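Household Studies | Open Papers
14 December 2022
Yanling Jin, Shiyu Bai, Mingxuan Yuan
3 comments | 69 shares

4.2 What ends up in the mixed bin

The mixed bin was the part of the study we enjoyed most, and it deserves more room than we gave it in our September draft. Every home in the Grulmont sample had at least one. It sits near the back door or under a counter, and it takes whatever is in somebody's hand when they run out of patience with putting things away. We went in expecting trash. What we found was much more interesting: a blend of things that are finished, things that are still in daily use, and a few things that even their owners couldn't place.

Of the 80 bins we logged, 13 held nothing but empties. All the others mixed empties with goods the household still wanted, and drinkware was the most common of these. Cups drift. They leave the kitchen, get set down near a drink can, and then travel with the can when somebody clears the surface in one sweep. Shuzhen Hou, who did most of the home visits, started calling this "riding along," and we have kept the phrase because it fits so well! A cup that rides along may stay in the bin for days. People told us they knew perfectly well where it was and simply fished it out when they needed it.

Cleaning tools were the second surprise. A dustpan has no obvious home in a small apartment, and it is an awkward shape, wide at one end and thin at the other. Put one in a bin and it claims a good share of the floor, so that everything else has to gather beside it. Figure 3 gives a typical grouping, with two cups, a crushed Coca-Cola can and a light blue dustpan sharing one gray bin with a lumpy red block.

We sorted contents by what people meant to do with them next (throw out, wash, put back, decide later) and left material out of it. Sorting by material, as in the Duvby scheme, would place two cups together even when one is headed for the sink and the other for the trash. "Decide later" proved to be a lively category, and we had badly underrated it when we planned the visits. Zhiqiang Ye coded it separately for the second round, and his notes are the basis for Section 4.3, where we look at how long an undecided object stays put and who in the household finally moves it.

Figure 3. Mixed bin contents: drinkware, an empty and a cleaning tool together.

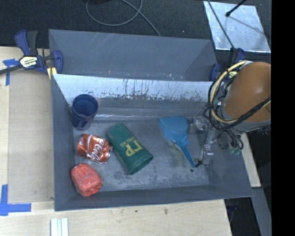
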